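The Prudusar Bench Code, third edition
Reviewed by Gion Egger

I have read a good many rulebooks for people who work beside robot arms, and most of them weigh more than the arm. The Prudusar Bench Code runs to 247 pages, which makes it the slim one. It covers small two-armed set-ups handling food and tableware, and it has been sitting next to ours since May with a coffee ring on the cover.

The good part is chapter 2, on clearing up. Loose cables off the floor, sharp things off any surface near the arms, crumbs wiped before the next run. My mother could have written it, but she would not have added a sign-off sheet, and the sheet is what gets it done. We failed it on the Thursday we started and have been improving at the speed of a parish council.
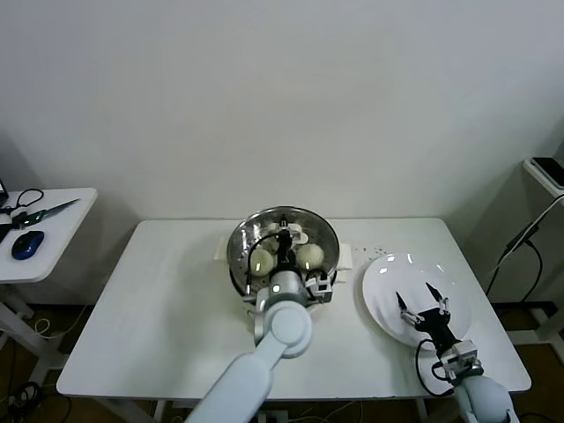 Should the arms be stopped before someone picks a dropped bun off the table?
Stop both of them, including the one that isn't doing anything, and keep your hands back until they are still. The Code gives this a page to itself and it deserves one.

Chapter 5 is weaker. It wants grippers that touch food logged separately from grippers that touch plates, fair enough, then offers a form with three boxes for the date and none for which gripper. The Camis guide handles this better in a single table. Nogueira's skips it altogether and spends the space on lanyards.

The index is poor. "Bowls" sends you to "Vessels", which sends you to "Bowls" – I went round twice before giving up and using the search on the PDF.

Buy it if you have a bench and more than one person using it. Stomum sells the printed copy with a wipe-clean cover, and I'd pay the extra.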